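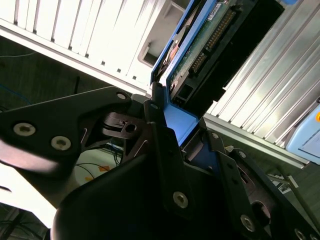
Photo: Abenezer Gashaw

Workshop Tips: Screws, Bolts and Small Hardware

Socket-head screws

Hex-socket screws turn up on bikes, flat-pack furniture, shop tools and most things with metal plates bolted together. They hold well and they strip easily if the key is worn. Look at the tip of your hex key under a good light. If the corners are shiny and rounded, cut 1/8 inch off the end with a cutoff wheel or a bench grinder and you have a fresh tip. Keep it cool with water while you grind or the steel goes soft.

Metric and inch keys are close enough in a few sizes to fool you. A 5/32 key fits a 4 mm socket almost perfectly. A 5 mm socket will take a 3/16 key with some slop, and that slop is what rounds the corners. Keep the two sets in separate holders. I wrapped a band of red tape around the inch set.

Clean out the socket before you put the key in. A dental pick or a scribe gets packed dirt and paint out of the bottom. Seat the key all the way down, push, then turn. Ball-end keys are for running a loose screw in or out at an angle. Use the plain end to break it free and for final tightening.

Stuck screws

Penetrating oil needs time. Put it on in the evening and come back in the morning. Tap the head a few times with a small hammer and a punch, then try turning it a little tighter before you back it out.

If the socket is already rounded, drive in a Torx bit one size too big. This works more often than a screw extractor. For a screw that was put in with threadlocker, heat the head with a soldering iron for a few minutes. Don't use a torch near plastic, rubber or finished wood.

Screws in aluminum

Start every screw by hand. Turn it backward until you feel it drop into the thread, then go forward. If it binds in the first two turns, take it out and look. Steel screws in aluminum that lives outdoors should get a thin coat of anti-seize. Wipe off the extra.

A stripped hole in aluminum can be fixed with a thread insert kit. Buy the kit for the one size you need. The big assortments cost a lot and most of it sits in the drawer.

Threadlocker

Blue for anything you plan to take apart again. Red for things you don't. One drop on a clean, dry thread is enough for a screw up to 1/4 inch. Let it set overnight before using the tool or machine. Keep it away from clear plastic, which it can crack.

Storage

Sort by thread first and length second. Baby food jars are fine for a few sizes, but a drawer cabinet is easier to live with. Glue one sample screw to the front of each drawer with a dab of hot glue and you won't need labels.

When you take something apart, push the screws through a piece of cardboard in the same pattern they came out of. Write on the cardboard what it is. In March I put a drill press back together from a piece I had marked the fall before, and every screw went back where it belonged.

Throw out bent screws and chewed heads the day you find them. If they go back in the jar you will pick them up again.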